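Home | Journal | Current Issue | Archive | Contact

3.2 Pad wear and finish retention on coated floors

The second series of trials dealt with the maintenance of resin-coated floors in light industrial buildings. Two sites in Dorkport were made available by Boseck, both in daily use and both cleaned in the evening after work had stopped. The floors were divided into strips of equal width, and each strip was assigned either the standard red pad or the softer Cosik pad for the whole of the trial. Operators were not told which strips would later be measured.

Cleaning was carried out with a single walk-behind scrubber. The machine was run at 400 revolutions per minute on every strip, with the same neutral detergent and the same water flow. Pads were rinsed after each shift, hung to dry and weighed the following morning. A pad was withdrawn when it had lost a quarter of its starting thickness. The method follows that set out by Treloar for vinyl tiles, except that no polish was applied between readings.

Gloss was read at 5 fixed points on each strip. Natalie Rudd took all the readings at the first site and Leanne Treloar those at the second. A total of 409 readings were kept for analysis. Those taken within a metre of a doorway were left out, as grit carried in from the yard had marked the surface there before the trial began.

The standard pad lasted longer, reaching 570 minutes of running time before it was withdrawn. Strips cleaned with the softer pad kept more of their gloss, and the difference was greatest along the main walkways. Under benches and beside racking the two pads gave much the same result. Fine scratches were recorded on strips of both kinds.

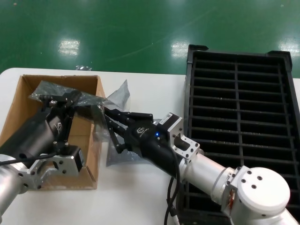
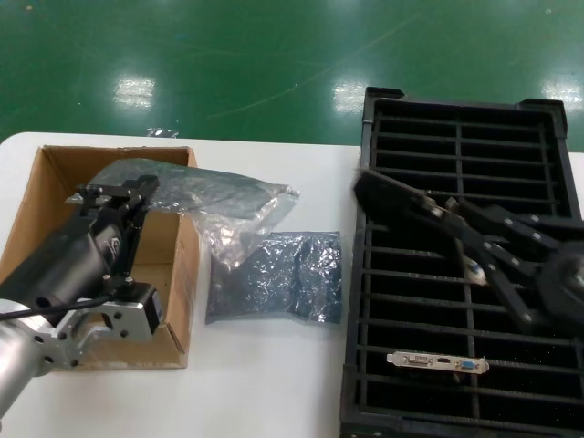
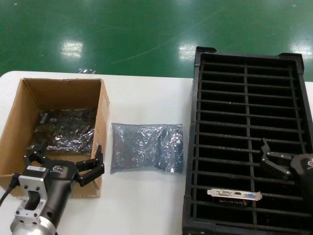

Figure 4. Glossy green floor beyond a white table, with overhead lights reflected in the surface.

Cost was worked out for each site from the price of the pads, the hours of labour and the detergent used. Labour made up the larger part in both cases, and the choice of pad had little effect on it. The saving from a longer-lasting pad was therefore small. Where appearance matters to the occupier, the softer pad may be preferred on open areas and the standard pad kept for loading bays. The effect of pad choice on slip resistance was not measured in this series and is taken up in Section 3.3.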